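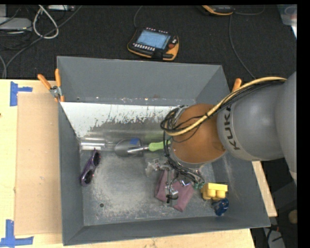 Giant robots in cartoons start as drawings. Before anyone can make one walk or fight, an artist has to decide what shape it is and where it bends. Many artists look at real machines first. The orange-brown and grey robot arm in the photo is built from rounded sections, and a thick yellow-tan cable arches across the top of it. An artist might borrow the rounded shapes and leave out the cables, as every loop would have to be drawn again and again.

What is a model sheet?

A model sheet is a page showing the same robot from the front, the side and the back. Everyone who draws the robot keeps a copy, so its head doesn't grow bigger halfway through the story. Demyd Polishchuk drew the sheets for Vumum, the robot in the cartoon Fakir. He used 53 of them, and two were just for the hands.

How does it move?

A cartoon is a row of still pictures shown very quickly. Each one is slightly different from the one before, and your eyes join them up. The first fight in Fakir took 1,297 drawings -- and 235 of those show Vumum standing up.

Why does it look so heavy?

Big things seem to move slowly when we see them from far away. Animators make a giant robot lift its foot slowly, then add dust and a shaking camera when the foot lands. Small things nearby help too, such as birds, cars or a row of houses.

Try it yourself

Draw a robot in the corner of a notepad. On the next page, draw it again with one arm a little higher. Keep going until the arm is right up -- then flick the pages with your thumb.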